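Zuletzt aktualisiert: März

Greifer verliert Teile nach Padwechsel

plokitz_werkstatt schrieb:
Hallo zusammen, ich hole mal etwas aus, bitte habt Geduld mit mir. Unsere kleine Zelle läuft mit einem Zweifinger-Parallelgreifer und einer Kamera am Handgelenk. Ich habe neulich beide Gummipads getauscht, Nachschub von Clorkura, und seitdem rutschen mir leichte Teile beim Anheben gern mal weg. Die Schrauben habe ich brav über Kreuz angezogen, den Greifer neu referenziert, und trotzdem! Hat jemand eine Idee?

Corey Ngata schrieb:
Ach, das kenne ich gut. Bei mir war es ein Film auf den neuen Pads. Einmal mit Isopropanol und fusselfreiem Tuch drüber, trocknen lassen, fertig. An den Schrauben würde ich erst mal gar nichts ändern.

aaltonen_fan schrieb:
Da muss ich dir freundlich widersprechen, Corey. Putzen schadet nie, aber wenn ein Pad schief sitzt, kannst du wischen, bis du schwarz wirst. Ich löse immer alle Schrauben wieder, schließe die Finger ganz langsam auf ein flaches Stück und ziehe erst dann fest. Und schau bitte nach dem Spiel in den Gelenken — bei mir waren es am Ende die Bolzen.

plokitz_werkstatt schrieb:
Danke euch beiden, das ist wirklich lieb! Geputzt ist, ausgerichtet mache ich heute Abend. So sieht der Greifer aus Sicht der Handkamera aus:
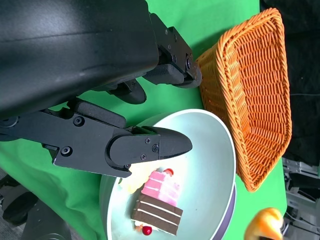 Greifer über dem Teller mit dem Spielzeug-Tortenstück, oben der Korb

Corey Ngata schrieb:
Schönes Tortenstück, da bekommt man ja Hunger! Probier es ruhig zuerst mit halber Geschwindigkeit, bevor du noch mal alles aufschraubst.

Arsalan Marwat schrieb:
Ich würde beides machen, aber nacheinander, sonst weißt du hinterher nicht, was geholfen hat. Und schreib dir die Schließkraft vorher auf, ich suche meine alten Werte bis heute.

Diese Website verwendet Cookies. Mit der weiteren Nutzung stimmen Sie dem zu.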